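Filed under: Community Talk > Schools, Libraries & Youth Programs
Last updated: May

Thread: Durnik Library poetry contest, has anyone seen how it's judged?

marlow_k
My daughter's class all entered the "Water and Stone" poetry contest at the Durnik branch this spring. The flyer says the winners get read aloud at the ceremony and "every finalist will be recognized." Fine. I asked at the desk how the judging works and got a shrug and a copy of the same flyer. I'm not trying to start a fight, I just don't see how two people read that many poems and come out with a ranking that means anything.

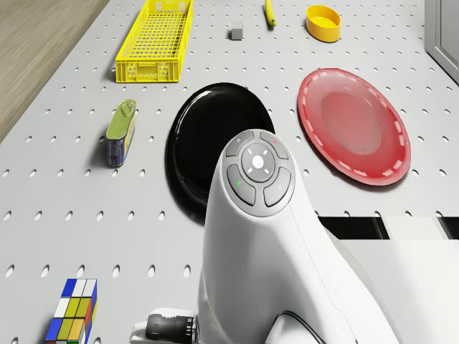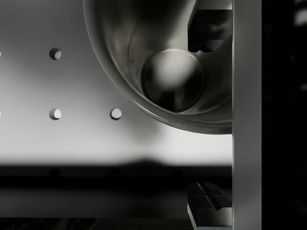

So, my questions. Who are the judges? Do they see the kids' names and schools while they read? And what does "recognized" mean, because last year it meant a certificate with a blank where you wrote in the name yourself.

pinecone_dad
Lucrezia Russo is one of them, she taught English at Praseo Middle for years. Don't know the other one. She's fair, for what it's worth. She failed me once and I had it coming.

marlow_k
I don't doubt she's fair. If she taught at Praseo she knows half those families, though. Are the names taken off or not?

tealeaf
They were taken off two years ago. I helped put the entries in folders. Each poem got a number and the sheet with the names stayed in a drawer in the office.

marlow_k
Two years ago isn't this year. The entry form my daughter brought home has her name printed in the top corner of the same page as the poem. You'd have to cut it off with scissors.

tealeaf
OK, that's different from what we used. Ours was two pages.

gus_on_elm
I think you're all asking a lot of a library contest. The prize is a gift card to the bookstore. My son got an honorable mention and it's still on the fridge. He has written more since then than he did in all of fourth grade, so I don't care who read it.

marlow_k
Glad for your son, seriously. But how many honorable mentions were there that year?

gus_on_elm
70

marlow_k
Out of how many?

gus_on_elm
I don't know. More than that.

bramblewick
About 70 honorable mentions sounds right to me too, I sat through all of them being called up. It took so long that the winners read to a half-empty room because people with little kids had left. Put the winners first! I've said this to the branch every year.

pinecone_dad
They put the winners last so people stay.

bramblewick
And did they stay?

pinecone_dad
No.

oldmillroad
Different complaint. The Tsuji Foundation pays for the booklet now and ever since then the themes have been weirdly narrow. It used to be "write about where you live." Now it's water and stone, and before that it was bridges. My niece wanted to write about her bus driver and was told it was off theme. She put him on a bridge. It made the poem worse.

tealeaf
The theme list was around before Tsuji. The bridges year was picked by the branch, I was in the meeting. I agree about the bus driver, somebody should have let that through.

oldmillroad
Then I stand corrected on the timing. I still don't like a sponsor's logo on the front cover being larger than the title.

gus_on_elm
It's a free booklet.

oldmillroad
It was free before.

notebook_nell
I judged a contest like this in another town, run by the Notside arts center, so I can tell you how it usually goes. You read the whole pile once fast and sort into yes, maybe and no. Then you read the yes pile slowly and argue. We ended with 11 poems we both liked and 4 places to give out, and the last place came down to one of us being more stubborn. Was the fourth poem better than the fifth? I couldn't tell you. First place we agreed on in about a minute.

marlow_k
See, that I can live with. I'd just like somebody to write it down and put it on the flyer. "Two readers, names removed, ties argued out." It would fit under the clip art.

pinecone_dad
Did you ask Lucrezia? She's in the phone book. She'll talk your ear off about it.

marlow_k
No, I asked the branch, it's the branch's contest.

bramblewick
The branch manager does read email, but slowly. Put "ceremony" in the subject line or it goes to the general box with the overdue notices.

tealeaf
I'll ask about the entry form when I'm in next. If it's one page this year then somebody changed it and I'd like to know who. Could be they're folding the corner down. I wouldn't assume so.

marlow_k
Thanks. I emailed too, with "ceremony" in the subject. My daughter says to tell you all her poem is about a frog and she doesn't care about any of this.

gus_on_elm
Is a frog on theme?

marlow_k
It's sitting on a stone.

oldmillroad
They got her too.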